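Section 4: Pairing the Rivell desk lamp with your phone

Before you start, the lamp must be plugged in and the base light must be steady white. If the base light is off, go back to Section 3.

1. Install the Plimlow app and open it.

2. Turn on Bluetooth in your phone's settings. Leave the app open while you do this.

3. Set the phone down within 40 inches of the lamp base. A case does not need to be removed.

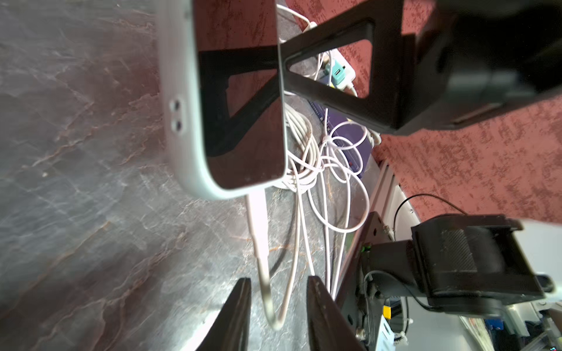
Figure 4-1. Phone in case, with desk stand.

4. Hold the power button on the lamp until the base light blinks blue – this takes a few seconds. Release the button.

5. In the app, tap Add Lamp. Choose Rivell 203 from the list.

6. Enter the pairing code printed on the underside of the base.

Note: The code is case sensitive. If the label is worn, use the code on the warranty card.

CAUTION: Unplug the lamp and let it cool before you turn it over to read the label.

Setting the default light

The lamp ships at 3000 K and 70 percent brightness. To change this, open Settings, then Default Light, and move the two sliders. Tap Save. The lamp blinks once to confirm.

Placing the lamp

Stand the base on a flat, level surface, away from the edge of the desk. Papers and folders should be kept clear of the lamp head and should never be stood against it.

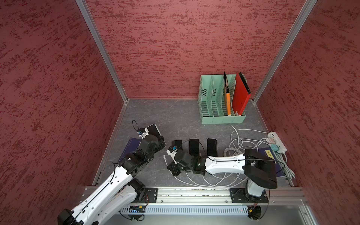

Run the cord behind the desk where it will not be pulled. Do not pinch it under a desk leg or shut it in a drawer. If the cord does not reach the outlet, move the lamp closer. Extension cords are not recommended.

If pairing fails

Base light blinks red: the code was wrong. Repeat steps 4 to 6.

Lamp is not in the list: close the app, open it again and start from step 2.

Lamp pairs but does not respond: unplug it, wait one minute and plug it back in.

A lamp can be paired with one phone at a time. To move it to a new phone, tap Remove Lamp on the old one first.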